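Why Does Wood Have Lines?
Written by Sevim Türkmen for young readers of Trurkdale
13/06/2020

Look at a door, a chair or an old floor. Do you see the lines in the wood? We call these lines the grain. Every line was made by the tree when it was still alive.

A tree grows in two ways. It becomes taller at the top, and it becomes thicker under the bark. Just below the bark there is a very thin layer that makes new wood. In spring, when there is a lot of water, the new wood grows fast and has a light color. Later in summer it grows slowly, and this wood is darker and harder. In winter many trees rest. One light part and one dark part together make one ring, and one ring is one year.

If a tree is cut down, you can count the rings on the stump. A tree with 12 dark rings lived for 12 years. In the forest near Kakakhel there is a stump with 247 rings. When that tree was small, there were no cars and no electric lamps!

Rings also tell about the weather. A wide ring means a good year with enough rain. A narrow ring can mean a dry year, or that bigger trees stood too close and took the sunlight.

But why do we see circles on a stump and long lines on a board? Think about a carrot. If you cut it across, you get round pieces. If you cut it from top to bottom, you get long pieces, and the inside looks different. With a tree it is the same. The saw goes along the trunk, and the rings become stripes, waves or long loops.
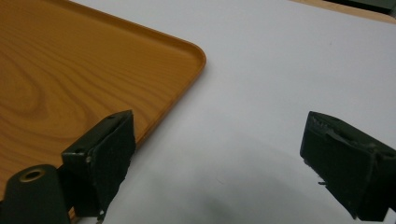
People like these patterns so much that they also print them on paper, on plastic and on other things. A printed pattern often repeats. In real wood, you will not find two boards that are exactly the same.

Try it yourself! Put a thin sheet of paper on a piece of rough wood and rub softly with the side of a crayon. The grain will appear on your paper. Ask an adult first if the wood is part of the furniture.

New words
Bark: the outside skin of a tree
Stump: the part that stays in the ground after a tree is cut
Grain: the lines in wood

Thank you to Ademir Queiroz for checking the facts.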